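ok going to do the Clokance Avenue crosswalk thing as a thread bc I keep typing it out in replies

Walked it again this morning. Button on the north side still dead. You push it, no click, no light, nothing. South side works fine. So if you're coming from the library you get a signal, if you're going TO the library you stand there

This is the crossing at Clokance and Mittal Street, right before the road drops down to Skimo Creek. Four lanes, speed limit 35. People do not do 35

Been like this since August. I reported it on the city form in August. Got the auto email. Then got another auto email saying "resolved." It was not resolved, I was standing next to it

Reported it again. This time an actual person wrote back, very polite, said the button belongs to the signal contract and the signal contract is with Flurnov, and Flurnov has 60 days to respond to a non-emergency ticket

Fine. 60 days came and went. Asked what happens then. Answer: the ticket "renews." So it can just keep renewing I guess??

And before anyone says just wait for the automatic walk — there isn't one. Without the button you don't get a walk phase at all on that leg. The light goes green for cars and the hand stays up. Technically you can never legally cross north to south. I watched through several cycles to be sure

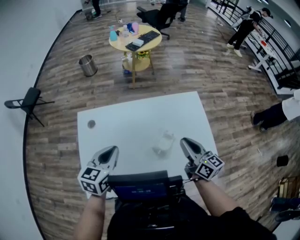
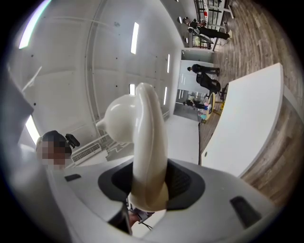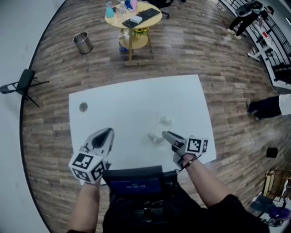 The repair estimate is $2,931, it's in the packet for the public works meeting, page near the back. That's the whole thing, new button, new wiring in the pole, labor. There's a survey sheet with it too and it says the corner has to be marked before they dig for the conduit. So there are these targets on the curb now, black and white squares, same kind of look as the cubes on the grippers in that last photo, and they have been sitting on that curb through two rains. Marked and then nothing. One's already peeling up

I'm not mad at the survey crew, they showed up. Im asking who was supposed to come after them

Meanwhile the same packet has a line for repainting the welcome sign on the creek side. Nice sign. It was repainted not that long ago. I like the sign! But you can't cross the street to look at it

What people do now: walk down Mittal to the next light, which is a long block with no sidewalk for the middle part, just gravel and a ditch. Or they run for it. Mostly they run for it

Saw a guy with a walker decide against it and turn around. Saw kids with backpacks not decide against it

Timing, for the folks who asked. From the side that works you push and wait up to 90 seconds. Long but whatever, it comes. Then the walk itself is short. If you're slow you're finishing on the flashing hand. I'd like that looked at too but one thing at a time

Someone in my replies said it's a state road so the city can't touch it. I checked. It was a state road, the city took it over years ago when the creek culvert got redone. The city's own map has it as a city street. The signal cabinet has the city sticker on it

Someone else said put up a sign that says button out of order. OK but then what. A sign telling you the crossing doesn't work is still a crossing that doesn't work

What I'd like, in order: fix the button. Until then set that leg to automatic walk, which I'm told is a setting in the cabinet and not a construction project. Quit closing tickets that aren't done

Public works meets March 2, 2021, online again, link's on the city calendar. Comment is at the start this time, not the end. You get 2 minutes. You can also email it in and they'll read it out, keep it short tho

If you've filed a ticket on this corner reply with your ticket number, I'm putting them all in one email. Even if yours says resolved. ESPECIALLY if yours says resolved

Also if you use a chair or a stroller thru there please say so in your comment, the ramp on the north side has a lip at the bottom and it isn't in the estimate at all. Only noticed it today bc I was looking down at the targets

edit — yes the north side is the library side. I had it backwards in last week's post, sorry. Will add the meeting link when it's up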